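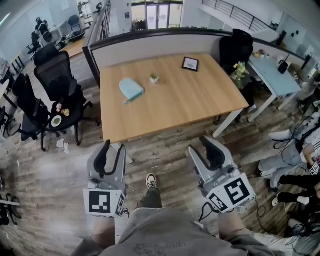 2026-08-28

I have fallen completely for sourdough rye, and I need to talk about it somewhere other than my own kitchen, so here we are!

It started with a bag of whole rye flour I bought by mistake at Kontogiannis, the little grocery near the bus station (same brown bag as the bread flour, different sticker). I've baked wheat loaves for years and always thought of rye as the heavy stuff my aunt sliced thin and hid under herring. I nearly gave the bag away. Then one rainy evening I mixed some of it into my starter, and by breakfast the jar had pushed its own lid off. I have never seen a starter that happy.

So now I'm on my ninth or tenth loaf and I can't stop. Rye dough is nothing like wheat dough. You don't knead it. You don't shape it, either, not in any way a wheat baker would recognize — you stir up something like wet cement, scrape it into a tin, smooth the top with a wet spoon and walk off. All those years of practicing my folds, and this bread doesn't care one bit.

What I do now, more or less: starter, rye and warm water the night before, then more rye, salt and a spoonful of dark molasses in the morning. It rises in the tin until little pinholes show on top. Very hot oven for the first 30 minutes, then I turn it down and leave it in until the middle reads done on the thermometer. Caraway if I'm in the mood. I tried fennel seed once and loved it, but the rest of the house voted against.

The hard part is the waiting. You really do have to leave it wrapped in a towel for 2 days before cutting. I cut the first one after an hour and the knife came out looking like I'd used it to spread glue. The next loaf I left alone, and oh, what a difference! Dark, a bit sour, almost fruity, and it sliced as thin as I wanted. With cold butter and radishes it's my favorite lunch of the whole summer.

A few things I'm still figuring out. My crust gets too hard at the corners. The top cracks on one side, always the same side, so maybe that's my oven. And I want to try a version with the old bread soaked and mixed back in, which I read is very common and makes it darker and sweeter.

I'm also out of flour again. Kontogiannis only gets the coarse kind now and then, so I've asked them to put two bags aside for me. By October I'd like to try the long, low bake, the kind that stays in the oven all night. If anyone has done that in a regular home oven, please tell me what you set it to!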